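Kimier completes furniture and railing works at Hiltier building

Kimier has completed the fit-out of the upper floor of the Hiltier building, a two-level open workspace let to several small tenants. The contract covered tables and desks for the landing side of the floor, repainting of walls and ceiling, and the guarding along the staircase. Work began in March and took 30 working days.

The tenant brief asked for surfaces that could be moved and reassigned without tools. Kimier supplied tables in two finishes. Large tables with a pale blue-grey top are intended for shared work and for equipment that has to stay out between sessions. Smaller desks with a wooden top are intended for single users with a monitor. A third group, with light tan wooden tops and white legs, was retained from the previous layout and refitted with new feet.

All tops were supplied by Jelínek. The blue-grey surface has a matt finish, specified to limit glare from the ceiling lights. Each top is fixed with through-bolts and can be replaced separately from its legs. In total, 179 items were delivered in 4 loads, including spare legs and cable trays.

The staircase is the main route between the two floors and remained open to tenants during the works. Its white steps were cleaned and repainted at night, one half of the width at a time. The black metal railing was kept. Kellon inspected the fixings of the posts, replaced worn bolts and repainted the thick top rail and the thinner horizontal bars in the existing colour.

Tables may be placed beside the railing provided that a gap of 50 mm is left between the edge of the top and the bars.

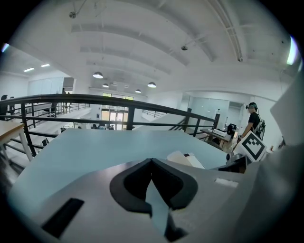

Tenants are asked to keep light or loose items away from the railing side of the tables, as the stairs below are in regular use. Power for desks is taken from the wall side of the floor, and leads should not be run across the head of the stairs.

A second phase, covering storage and seating on the lower floor, is being priced. Kimier expects to submit drawings to the building's owner after the first tenant review, which will be held on a Wednesday morning in the upper-floor workspace.

Enquiries about the works should be sent to the Kimier projects office.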